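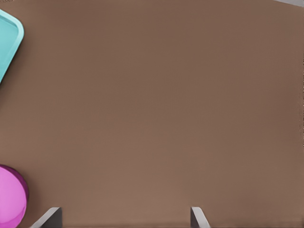 Flutow recipe cards, README

What this is
Plain text dump of the Flutow home recipe cards. 3000 cards, typed up from index cards and church cookbook pages. One file per card. Typed by Dalia El-Sayed, second pass by Shiuli Begum. Started in December, still going on the desserts.

What's in a file
title
serves (blank if the card didnt say)
ingredients, one per line
method, as written
notes, anything scribbled in the margin

Folders
soups
bread
mains
sweets
unsorted (134 cards, mostly sauces. also two knitting patterns, leave them for now)

Units
Cups and spoons kept as is. No metric conversion. "Butter the size of an egg" stays "butter the size of an egg". Oven temps in F when given. A lot of cards just say "hot oven", don't fill in a number.

Spelling
Left alone in the method. Fixed in titles only, otherwise search is hopless. Old title goes in notes.

Serving sizes
Messy. Some cards say people, some say plates, one whole batch from the Bevex canteen says trays. Don't merge these. A tray from one kitchen is not a tray from another.

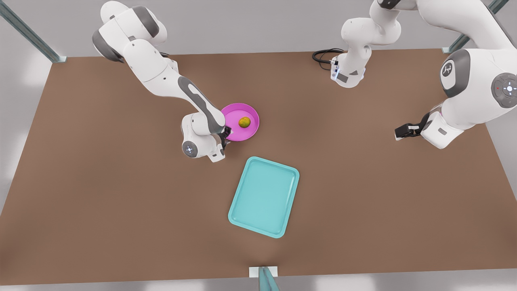

Pink plate and turquoise tray.

Known problems
- 38 cards have the back side missing. Method stops halfway. Marked PARTIAL in notes.
- Duplicates in bread. Same rolls, different aunt. Keeping both.
- Fractions: the old scans turned 1/2 into 12 in places. Fixed in soups and mains, not checked in sweets. If it says 12 cups sugar it's probably wrong.
- Canning cards are old. Do not use them to can anything, check a current guide.

Splits
200 cards held back for checking the search, list is in holdout.txt. Picked at random across folders, nothing from unsorted.

Use
Personal and classroom use fine. Ask before printing a book of it. The Seneviratne cards (all the coconut ones) were lent by the family, keep the name on those.

Changes
Latest: split bread from sweets, moved coffee cake twice, it's in bread now. Maltunetti pasta leaflets taken out, those were printed ads.

Todo
finish sweets
fraction check
index by main ingredient
rescan the backs if Shiuli can find teh box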